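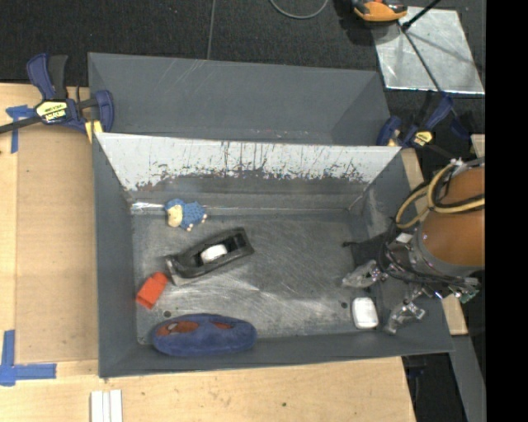

Is the Flita card worth buying for a short break in Sitano?

For most people it costs slightly more than paying as you go, unless you take the lake boat and get through at least three paid sights in the same two days.

Re: Flita card, please talk me out of it (or into it)

marrowfat
Posted November 10, 2025

Going to Sitano in April with my sister, three nights, first time for both of us. The hotel has already sent two emails pushing the Flita card and the second one had a countdown clock on it, which put me right off. It's 29 euros each for the 2-day version. Site says it's valid at "more than 920 places" and I have trouble believing there are 920 of anything in Sitano.

What we want to do: the fort, the town museum, up the funicular once, eat a lot. Maybe the boat if the weather holds. Flying in, so airport coach both ways.

Has anyone paid for one and come out ahead? With sums please, I've read enough blogs that say it's "great value" and then have a button to buy it.

teasel_hill

The big number is mostly shops and cafes. You get five per cent off a handbag or a free espresso if you order a main course. When I went through the list there was a dentist on it. Actual places where the card gets you in free, you can fit on one side of a postcard.

Sums from our trip this spring, per person:
Airport coach (Lambrechts), six euros each way, so twelve
Funicular return, four
Museum, six
Fort, five
Total twenty-seven

So we'd have lost two euros each by buying the card, and we'd have been rushing to fit it all in.

oldbranchline

You've left out the boat though. The boat is eleven on its own. Add that and you're at thirty-eight, card wins easily. I've bought it three times and never felt robbed.

teasel_hill

Is the boat free with it now? It was a discount when we went.

oldbranchline

Free on the short crossing. Discount on the long one round the islands. Short one is plenty unless you really like boats.

pim_k

Two things about those sums. One, the card only covers the airport coach if your arrival and departure both fall inside the two days. OP is there three nights. So that's one coach fare paid separately whatever happens, and the card is down to twenty-one euros of stuff plus the boat if it runs. Two, in April the boat is a coin toss. They cancel for wind and you don't get anything back on the card.

marrowfat

Oh that's a very good point about the coach. I'd just assumed it was two days of sightseeing and the coach was extra. So with the boat it's thirty-two against twenty-nine, and without the boat we're eight down each?

pim_k

Yes. You'd be betting eight euros to win three.

oldbranchline

It's a holiday, it's not the stock exchange. Part of what you pay for is not fishing about for coins at every door. And the queue at the fort is shorter with the card.

teasel_hill

There's no separate card queue at the fort. There's a sign for one, with a rope, and last time it led to the same woman at the same window. Everything takes contactless as well, including the funicular, so I don't know who's fishing for coins.

oldbranchline

In high summer they open the second window. I stood in it.

teasel_hill

Fair enough, I've only been out of season. OP is going in April, so my version is probably the one that counts.

Lộc Đặng

I lived in Sitano for four years and still go back to see friends. I'd skip the card and think about the coach instead, because that's where visitors lose the most money and patience.

Lambrechts is fine but the last one leaves the airport quite early in the evening. If your flight's late you'll be steered towards a shared van from Sudis, which has the desk facing the arrivals doors. Everyone assumes they have to use it. The 998 bus runs later than both, leaves from the far end of the car park, and costs the same as any city bus. It's slow and it goes all round the hospital and the new estates, but it stops at the foot of the old town.

The 998 isn't on the Flita card either, for what it's worth. Night routes are left out. Look under "transport exclusions".

marrowfat

Thank you, this is the kind of thing I was after. We land at half past nine. Is that too late for Lambrechts?

Lộc Đặng

With hand luggage and a flight that's on time, you might make it. With a case in the hold I wouldn't count on it. Don't buy the coach ticket in advance, they won't swap it for a later day and there's no refund.

gullwing_annie

I'm going to stick up for Sudis a bit. We used them last year with my mum, who can't manage a long walk with a bag, and the van took us to the door. Driver was lovely, carried everything! Not cheap, but I wouldn't call it a trick.

pim_k

Did you book it or get it at the desk? I was quoted almost twice the website price at the desk, standing there looking at the website price on my phone. They said the online fare had to be booked the day before.

gullwing_annie

Booked ahead. I didn't know the desk was different — that is a bit cheeky.

oldbranchline

Back to the card. Does anyone know if the museum is still shut one day a week in spring? If OP's two days include the closed day, then I'd change my mind and say don't bother.

teasel_hill

It was when we went. The hours on the Flita site and the hours on the museum door didn't match, so I'd email the museum. They answered me in English, took a couple of days.

Also the two days are calendar days and not forty-eight hours. If you activate it at four in the afternoon to go up the funicular, you've burnt a whole day. It does say so, in grey, near the bottom.

marrowfat

Right, so as I understand it:
calendar days
one coach fare not covered whichever way round we do it
boat might not run
museum might be shut
dentist

I think I'm out. My sister still fancies it because it comes with a map and a lanyard.

oldbranchline

The map is quite good, to be fair. But you can pick up the same one free at the tourist office by the lower funicular station, without the adverts on the back.

pim_k

Tell your sister they want a deposit for the lanyard.

gullwing_annie

Do they?? I've still got mine in a drawer.

marrowfat

She has been told. One more and then I'll leave you all alone. Is the walk up to the fort manageable instead of the funicular, or is that something people say and then regret?

Lộc Đặng

Walk down, ride up. A single is two euros fifty, so you don't save much, but the path down comes out by the old wash-houses and you'd miss those otherwise. Wear proper shoes, the lower part is cobbles and stays slippery after rain. There's a bakery on the left after the second bend that sells out of the cheese ones by eleven.

teasel_hill

Seconding the bakery. Cash only, mind, so oldbranchline can fish for coins after all.

oldbranchline

Very good. I'd still buy the card in July.

marrowfat

Flights are booked, card isn't. I've emailed the museum about opening days and will post what they say.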